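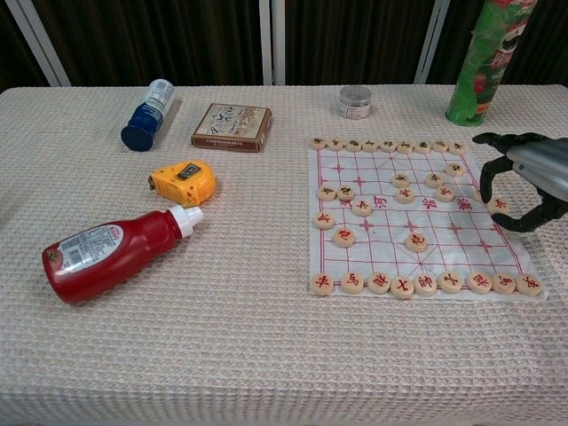

Can my old employer stop me from using a customer list I built myself?

I left Graltitz in September after three years in sales and I'm starting at Himov on Thursday. My contract has a confidentiality clause but no non-compete. The list has 171 names, and I typed in every one of them. Graltitz says it's theirs. Is it?

3 answers

Frøydis Aasen
Probably, yes. Work you do on the clock usually belongs to whoever runs the clock. What matters is whether they treated the list as secret – passwords, limited access, that sort of thing – and whether the names could be pulled from a public directory. Don't copy it, don't email it to yourself, and if you already did, don't delete anything before you talk to a lawyer. Deleting looks worse than having it. An hour with one cost me 300 dollars and was the dullest money I ever spent well.

paredes_fan
its in your head they cant sue your head

Astine
They can, up to a point. In some states remembered names count the same as printed ones. Read the clause again, then the part about returning materials. Mine was on the page I'd initialed without reading.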